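# Filura T2 Teleoperation and Hand-Guiding Kit

The Filura T2 is a demonstration kit for two-finger grippers on six- and seven-axis arms. An operator can teach a task either by moving the arm directly with the hand-guiding collar or by driving it from the T2 leader handle. Both methods write to the same log format, and a single task may mix the two.

Part number 2074 covers the complete kit. The leader handle is also sold alone as 2074-H for cells that already have a Filura logger.

## Recording modes

**Hand guiding.** The collar clamps behind the tool flange. Squeezing both paddles releases the arm into gravity compensation; letting go of either paddle holds position. Gripper opening is set with the thumb wheel. Torque limits are read from the arm controller and cannot be raised from the collar.

**Remote control.** The leader handle sends position, orientation and finger opening at 50 Hz. Motion scaling is adjustable from 1:1 down to 1:5. The clutch button disconnects the handle from the arm so the operator can return to a comfortable posture without moving the tool.

The wrist camera records in both modes. Its bracket is set so that the fingertips stay in view through the full stroke, and the operator works from this view when the cell is not in direct line of sight. Light, packaged goods such as wrapped food are best taught by remote control at 1:2 or slower, where finger closure can be fed in gradually.
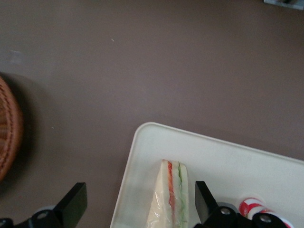
Each demonstration is stored as one episode. An episode opens on the first clutch press and closes when the operator presses the end key on the handle or collar. Episodes can be marked good, failed or discard at the cell, and the mark can be changed later in Joteck Review. Discarded episodes stay on the logger until the disk reaches its set limit.

## Specifications

| Item | Value |
|---|---|
| Leader handle mass | 375 g |
| Handle sample rate | 50 Hz |
| Collar inside diameter | 58 mm |
| Motion scaling | 1:1 to 1:5 |
| Handle connection | USB-C, locking |
| Logger connection | Gigabit Ethernet |
| Supply | 24 V DC |

## Compatibility

The T2 works with Oltel parallel and linkage grippers without an adapter. Dobos grippers need the D-type signal cable, ordered separately. Arms must provide a gravity compensation mode for hand guiding; arms without one can be used in remote control only.

Flanges narrower than the collar take the split sleeve supplied in the box. Do not pack the gap with tape or sheet rubber.

## In the box

- Leader handle with desk stand
- Hand-guiding collar and split sleeve
- Wrist camera, bracket and cable
- Logger with power supply
- Hex keys, 2.5 mm and 4 mm

## Notes for ordering

State the arm model and controller version with the order. The logger ships with the matching driver installed. Later driver changes are made from the Service page of the logger and require a restart.

Replacement paddles and thumb wheels are stocked as spares. The camera cable is a wear part and should be checked for cracking at the wrist bend whenever the bracket is removed.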